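Plistden Amateur Boxing Club
Minutes of the Regular Meeting, Sep 25, 2023
Held in the upstairs room at the Mivine Street gym

The chair opened the meeting once a quorum was present. Apologies had come in from the junior coach and from the member who looks after registrations.

1. Minutes of the last meeting

The July minutes were read and approved with one correction. Under equipment, "heavy bags" should read "double-end bags." No meeting was held in August, as agreed.

2. Matters arising

The leak over the changing room has been patched by the landlord. The stain on the ceiling is still there and the landlord has not said whether he will paint it. The secretary will write again.

The spare key to the front shutter has not been found. A new one was cut and is held by the head coach.

3. Fall club show

The show will go ahead at the Duka Hall as in past years. The hall has confirmed the booking and wants the deposit by the end of the month. Eight bouts are matched so far, all amateur, and two more are being discussed with the Zerouali gym. Their coach would like the heavier of the two bouts moved to after the intermission so that his boxer can travel in after work. Agreed.

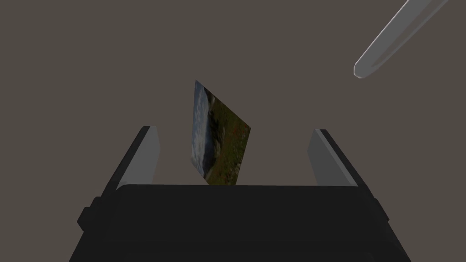 The ring will be delivered the evening before and has to be up before the hall closes. Last year the canvas went on crooked and had to be pulled and laced a second time, so the head coach asked that the same people who did the second fitting do it again. Gloves for all bouts will be the club's own competition sets. They need checking for split seams and one pair should be replaced in any case.

The ringside physician is confirmed. Officials have been requested and we are waiting for names. Weigh-in will be at our gym and not at the hall, as the hall's kitchen is in use until the afternoon. Visiting gyms will be told by email, with a note about parking on the side street.

Tickets will go on sale at the front desk first and at the door on the night. It was proposed to hold the door price at last year's level. One member thought it should go up to cover the higher hall charge. After some discussion a vote was taken and the price stays the same, five in favor and two against.

4. Gym schedule

The early evening beginners' class is too full for the floor space. On two nights boxers were waiting for a bag for most of the session. The coaches suggested splitting it, with the under-15s starting 40 minutes earlier. A few parents have said the earlier time is hard for them to make. The split will be tried until the show and then looked at again.

Sparring stays on its present night. Coaches reminded everyone that headgear and mouthguards are required for all sparring, including light technical work, and that nobody spars without a coach at ringside. A sign to this effect will go up by the ring steps.

The women's session has kept its numbers up since July. The members who attend asked for use of the ring for the second half of the hour. Agreed.

5. Money

The account stood at $1,122 after the summer rent was paid. The hall deposit will come out of this. Dues from several members are behind and reminders will go out with the next newsletter. The claim for the broken speed bag platform has been dropped because the repair cost less than the paperwork was worth.

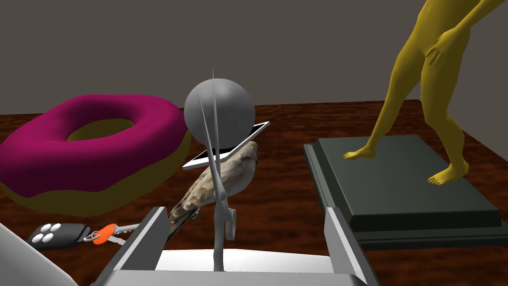 6. Equipment

Two sets of hand wraps are missing from the loan box. Members borrowing wraps must sign the sheet. The round timer is running slow again and the bell on it cuts out. The head coach has a price for a new one and may go ahead and buy it.

The old rowing machine will be offered to members first and then put out for collection.

7. Any other business

A member asked if the club could run a bus to the regional tournament. The secretary will get a quote. It was also asked that the windows be opened before the morning session, and the coach on duty will see to this.

8. Next meeting

To be held the week after the show, same room. Items for the agenda should reach the secretary beforehand.

The meeting was then closed.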